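Club de robotique, compte rendu de la réunion du 30 septembre 2022

Présentes : Benvinda Antunes, Inês Baptista, Carolina Rocha, Graça Quintela (secrétaire). Excusée : Catarina Barros.

Point 2, projet Pulen. Inês propose d'inscrire les deux bras au concours d'avril, épreuve de tri de disques dans un bol. Carolina doute que le second bras serve à grand-chose.
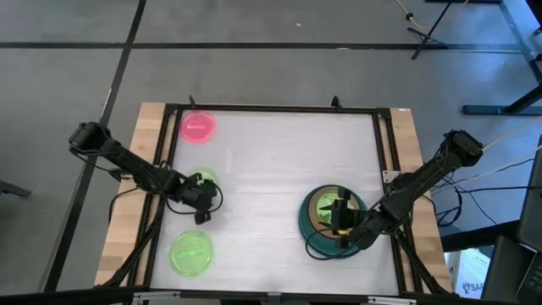

Benvinda demande un taux de réussite chiffré avant toute inscription ; « ça marche presque » ne lui suffit pas. Devis Teixeira de 1 199 euros pour des pinces neuves : refusé, 3 voix contre, 1 pour. Inês apportera ses relevés d'essais.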